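# Mesar Adds Citation Checker and Longer Drafts to Its Writing Tool

August 22, 2019

Mesar, the online proofreading service used mostly by students and office workers, has released an update that checks citations alongside spelling and grammar. The update went live this week for all paid accounts. Free accounts will get a limited version before the end of the month.

The new checker reads the reference list at the end of a paper and compares it with the citations in the body. If a source is cited but missing from the list, the tool marks it in orange. If a source is listed but never cited, it is marked in gray. It also looks at punctuation, italics and the order of names. Users can choose among the three common academic styles when they open a document, and can switch later without losing their corrections.

Mesar said citation errors were the most frequent complaint in its last user survey, in which 600 people took part. Many of them wrote that their grammar was fine by the time they handed in a paper but that it came back for problems in the references. Graduate students working on a thesis were the largest group in the survey.

The company has also raised the size limit for a single upload. Paid users can now submit up to 60 pages at once. The old limit was 50, and people with longer chapters had to split the file and put it back together by hand, which often broke the page numbers. Free users remain limited to short texts.

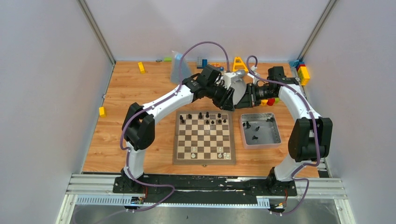
Technical papers get their own setting in the update. Writers in engineering and the sciences had reported that the old version flagged correct terms as mistakes and suggested everyday words in their place. With the technical setting on, the tool leaves standard terms alone and looks at the sentence around them. It is meant to catch the kind of slip that is easy to make when describing equipment. A student writing up a lab setup with two sensors might type "the left and right sensor is mounted on metal brackets," and the checker will now correct the verb and suggest "sensors" without touching the rest. It also warns when a part is called by one name in the methods section and another name later on, such as "gripper" on one page and "hand" on the next.

The technical setting is off by default. It can be turned on from the menu to the right of the document title, and it stays on for that document only.

Mesar built the citation checker with Numura, a small firm that makes reference software for libraries. Numura supplied the style rules and will keep them current when the published guides change. Terms of the agreement were not announced. The two companies said they plan to add two more citation styles, one for law and one for medicine, but gave no release date for either.

In a test run by Mesar before the release, the checker found 94 percent of the errors that had been placed in a set of sample papers. Most of the ones it missed were in entries for conference talks and web pages with no listed author. The company advises users to check those entries by hand for now. It also says the tool does not confirm that a source exists or that a quotation is accurate.

Some writing instructors have asked whether services of this kind keep students from learning the rules for themselves. Mesar has added a short note to each correction that names the rule and gives one sample sentence. The notes can be hidden, and there is a separate page where a user can see which kinds of mistakes come up most often in his or her own work.

Prices have not changed for current customers. New customers who sign up in August will pay the old rate for the first year. Schools with a group license receive the update at no extra cost, but an administrator has to turn it on in the account settings before students will see it.

The update works in a web browser and in the desktop program. The mobile version has the grammar changes but not the citation checker. Documents saved in the older format will open normally, although they must be saved again in the new format before references can be checked.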